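海の音を一皿ください

ルーク・レーマンスが録音室307の扉を肩で押し開けて入ってきたとき、わたしはもう、うれしくて椅子から落ちそうだった。だって、あのルークだ! 子どものころ、毛布をかぶって聴いていたラジオ劇の、雪を踏む足音も、馬車も、遠くの雷も、ぜんぶこの人が出していた音なのだ。

本人は思っていたより背が低く、思っていたよりずっと荷物が多かった。革の旅行鞄、傘立てみたいな筒、それから腕いっぱいの紙袋。袋の口からは長ねぎが突き出していた。

「骨が折れるところはあるかい」

あいさつより先にそう訊かれて、わたしはあわてて台本をめくった。

「ありません。誰もけがをしない話です」

「そうか。じゃあ、ねぎは晩飯だな」

わたしたちの局、ズンゲートは小さい。昼は港の市況と天気、夜は歌謡曲、そのあいだの細いすきまに、週に一度だけラジオ劇の時間がある。十月の演目は『ネルデン行き最終便』。嵐の晩、島へ渡る連絡船にたまたま乗り合わせた人たちが、船室で朝まで話をするという、ただそれだけの筋で、わたしはこの台本が大好きだった。自分で書いたからというのもあるけれど、それを差し引いても大好きだった。

困っていたのは海だ。

局の棚には「海」と書かれたテープがある。あるにはあるのだが、まんなかで犬が吠える。しかも二度吠える。船の上に犬がいることにしようかと本気で考えて、犬の出てくる場面を書き足したこともあったけれど(この犬がまた、いい犬になりかけていたのだ)、演出のミレには「犬のせいで船長の台詞が消えている」と突き返された。もっともな話だった。

それで、だめでもともと、ルークに手紙を書いた。便箋に九枚も。返事は葉書で、「行く。流しはあるか」とだけあった。

流しはあった。廊下の突き当たりの給湯室に、古いけれど立派なのが。

その日の午後、ルークは鞄の中身を長机に並べていった。もうこれが、たまらなく楽しい眺めだった! 乾いた豆、木の櫛、片方だけの革靴、絹のスカーフ、ちょうつがい、擦り切れた歯ブラシ。ローランズ金物店の札がついたままの蛇口まである。どれも、ほかの家なら引き出しの奥で忘れられていそうなものばかりなのに、彼が指でちょっとはじくと、たちまち何かになるのだった。櫛は虫の声になり、スカーフは鳩になって飛び立った。ほんとうに、わたしは天井を見上げてしまった。

「海はどれですか」

「まあ待て。どの海だ」

どの、と言われて、わたしは言葉に詰まった。海は海だと思っていたのだ。

「船の外の海か、船の中で聞く海か。甲板に立っている人間の海と、毛布にくるまって吐き気をこらえている人間の海は、まるで違う音だぞ」

なんてことだろう。わたしは台本を最初から読み直した。登場人物はずっと船室にいる。外に出るのは、終わりのほうで、針子のイダが夜明けを見にいくときだけだ。

「中です。ほとんどずっと、中です」

「なら器の音だ」ルークは満足そうに言った。「船室ってのは、水に浮いた器なんだから」

それから彼は給湯室にこもり、食器棚を片っぱしから開けはじめた。

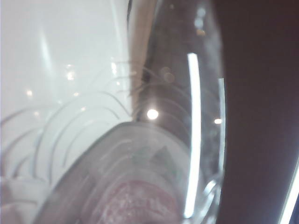 弧を描く細い筋の入った、透明なガラスの器。

器というのは、ひとつひとつ声が違う。そんなこと、わたしはこの歳まで知らずに暮らしていた! 厚いものは低くうなるし、薄いものはすぐに泣く。水を入れるとまた変わる。口のところを濡らした指でなでると、どこか遠くで誰かが歌いはじめたように聞こえる。ルークは目をつぶってそれを聴き、気に入らないと「鼻声だ」とか「こいつは丘の上の育ちだ」とか言って脇へやった。丘の上の育ち! わたしは忘れないように手の甲に書いた。

録音機はカゼッティの据え置き型で、回転が始まるときに小さく咳をする癖がある。技師のオットーは、この咳の分だけ最初を切れるように、いつも空回しをしてから赤い電球を点ける。電球が点いたら、息も控えめにしなければならない。

一回目は、風呂だった。

誰が聴いても風呂だった。ミレが調整室のガラスの向こうで肩をふるわせていて、わたしもつられて口を押さえた。ルークだけは大まじめで、「風呂だな」とうなずき、水を捨てに立った。

二回目は、洗い物。三回目は、誰かが池に足を入れたところ。四回目はすごくよかったのに、途中で彼のおなかが鳴った。ミレは「難破した」と言い、オットーはその部分だけ別の棚に取っておくと言い張った。

五回目の前に、わたしたちは休憩してパンを食べた。窓の外はもう暗く、港の灯りがにじんで、ガラスには細かい雨がついていた。わたしは思いきって、どうしてこの仕事を始めたのか訊いてみた。こんな機会、二度とないかもしれないじゃないか。

「祖母が目の悪い人でね」とルークは言った。「わたしが外で見てきたものを、毎晩話してやるんだが、話が下手だった。市場がどうだったかと訊かれても、にぎやかだった、しか出てこない。それで、鍋の蓋を鳴らしてみせた。魚屋の包丁はこう、荷車はこう。そうしたら祖母が笑って、そこの角を曲がってごらん、と言うんだ」

「曲がったんですか」

「曲がったとも。台所の椅子に座ったまま、町じゅう曲がった」

彼はパンくずを集めて口に入れ、それも小さな音がした。わたしは胸がいっぱいで、バターを塗ったところを膝に落とした。 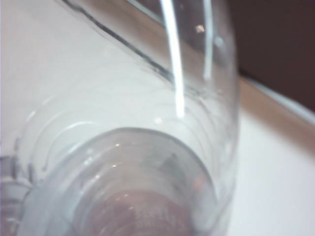 「さて、船室に戻ろう」とルークが言い、袖をまくった。

五回目で彼がやったことを、わたしはうまく説明できる自信がない。見ていたのに、わからないのだ。片手は水の中にあり、もう片方の手で絹のスカーフを机の縁にこすりつけていた。足は革靴を踏んでいた。踏むといっても、かかとに少しずつ体重をのせていくだけで、すると床板のきしむ、あの、船が横へ傾いていくときの長い声が出る。傾ききったところで水がゆっくりと寄ってくる。そしてまた戻る。

わたしは本番の台本を持ったまま、ほんとうに足を踏んばっていた。オットーまで、つまみに手を置きながら体を斜めにしている。ミレは目を閉じていた。部屋が揺れていたのだ。そう言うしかない。

「入れて」とミレがマイクで言った。

待っていた役者たちが、そっと自分の位置についた。船長のヨナス、セールスマンのペール、針子のイダを演じるグレタ。グレタは毛布を肩に巻いていた。台本にはない毛布だ。寒くなったのだと、あとで言っていた。

「まだ着かないの」とイダが言う。

器の中で水が寄せる。

「島は逃げませんよ、お嬢さん」

靴がきしむ。

わたしが書いた台詞だった。机で何度も読んで、退屈かもしれないと悩んだ台詞だった。それがどうだろう、水の上に置かれたとたん、言葉のあいだに夜ができて、ペールの下手な冗談まで、心細いのを隠しているように聞こえるのだ。ああ、この人は怖いんだ、とわたしは思った。書いた本人が、そのときはじめて気がついた。

朝の場面が来た。イダが扉を開けて甲板に出る。ここで音が変わらなければいけない。中の海から、外の海へ。

ルークは静かに水から手を引きあげ、靴を離れ、豆の入った浅い箱を持ちあげた。ちょうつがいが鳴る。扉が開いたのだ。そして箱がほんの少し傾いて、豆がいっせいに走りだした。

広かった! 天井の低い、煙草の匂いのしみついた部屋が、いきなり、どこまでも広かった。グレタは顔をあげたまま、最初の言葉をなかなか言わなかった。台本では「きれい」と言うことになっている。オットーがわたしを見て、わたしはミレを見た。ミレは首を横にふった。待て、という意味だった。

豆が寄せて、返して、また寄せた。

「……明るいのね」とグレタが言った。

わたしの書いた「きれい」より、ずっとよかった。くやしくて、うれしくて、台本のその行に太い線を引いて、上から書き直した。

無言のところは、ほぼ72秒あった。ラジオでそんなに黙っていたら、聴いている人は故障だと思って箱を叩く。局長はきっと切れと言うだろう。でもミレは、切るなら自分の髪を切る、と宣言して、巻きあがったテープを両腕で抱えて出ていってしまった。

片づけは夜遅くまでかかった。水びたしの机を拭きながら、わたしはルークに、次の月の話をしはじめていた。次は砂漠を書こうと思うんです、駱駝がいて、井戸があって、と。まだ一行も書いていないのに、口が止まらなかった。

「駱駝はいいな」彼はねぎを紙袋に戻しながら言った。「駱駝は膝が鳴る」

「骨の音ですか」

「だから今夜は、全部は食わずに取っておくよ」

玄関まで送っていくと、雨が本降りになっていた。ルークは傘立てのような筒から、ちゃんと傘を一本抜き出した。開くときにばさりと大きな音がして、わたしたちはふたりとも黙り、もう一度、と彼が言って、傘を閉じて、また開いた。

「鷲だ」とわたしは言った。

「いや、帆だな」

どちらか決まらないまま、彼は港のほうへ歩いていった。わたしは階段を駆けのぼり、手の甲のインクが消えないうちに、タイプライターの前に座った。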